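Custard base: new holding times from January

The Nevgate kitchen has changed how it cooks the custard for the Robles frozen desserts. The old method brought the milk and cream to 80 degrees Celsius and took the pan off the heat at once. Results varied with the size of the batch, and larger batches set thin.

The base is now held at 70 degrees for longer and stirred without a break. Egg yolks go in at 40 degrees, never straight into hot milk. Sugar is mixed with the yolks no more than a minute before use — left longer, it forms grains that will not pass the sieve.

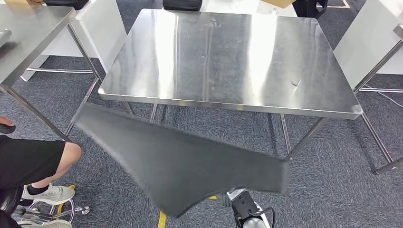
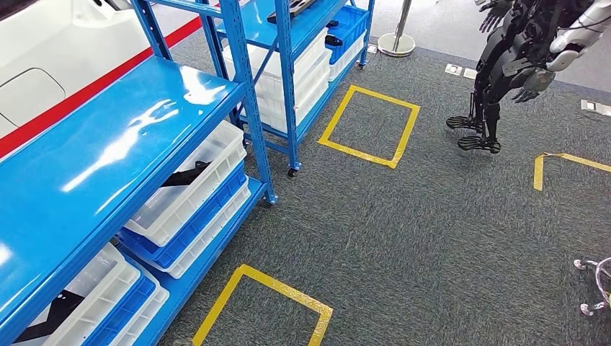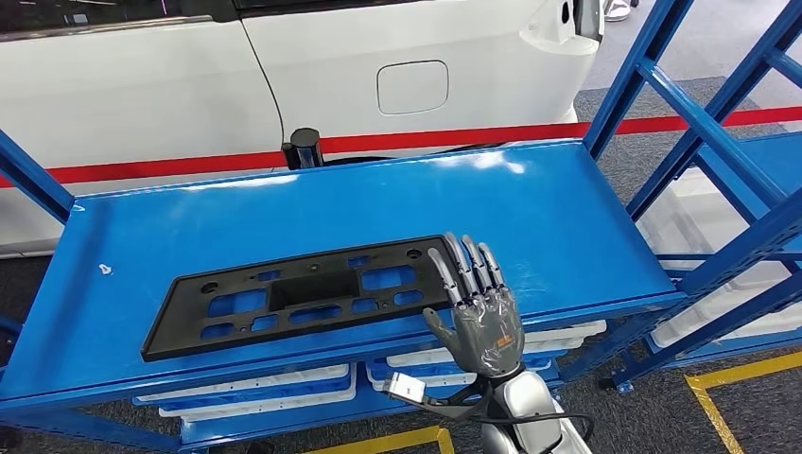 Chill the finished base overnight before churning. A rested base takes in air more evenly and needs less time in the machine. Fruit purees are added after churning has started, when the mix is thick enough to hold a line from the spoon. Plum and quince purees should be strained twice.

The Plorkier molds need a thin coat of neutral oil for the baked custards only. Frozen pieces release without it.

The Wultalau recipe cards still show the old method and will be reprinted. Corrections to the draft go to Hiba Karaki, along with the batch size and the thermometer used.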